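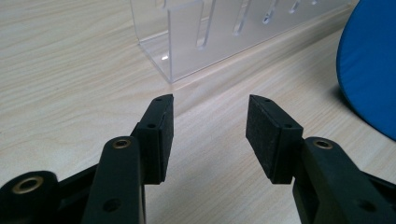

Dye bench, April – madder pot, second go

Started at 30 degrees and crept up slowly this time, as Bríd Quinlan told me I'd cooked the last lot brown (she was right, the Tadgate skeins look like gravy). Pot holds 3000 ml, but I filled to 2650 so the wool had room to move without slopping over the ring. Water from the Mustmont butt, softer than the tap and a much cleaner red for it!

Skein 1403 went in already mordanted. Lovely coral on the shoulder of the hank, patchy underneath where I'd tied it too tight – looser ties next time, figure of eight, four of them. Malachy Fitzgerald wants a stronger orange for his stripes and I think a pinch of chalk will get us there, though he swears by weld over the top.

Indigo vat still sulking. Smells right, looks wrong, greenish at the edges and no bronze skin on it. Fed it again and put the blanket back round.

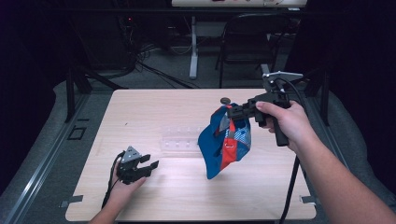 Royal blue with a red-orange strip down the middle.

To do: rinse the coral again, label the Skesow fleece, ask Bríd for her big thermometer back.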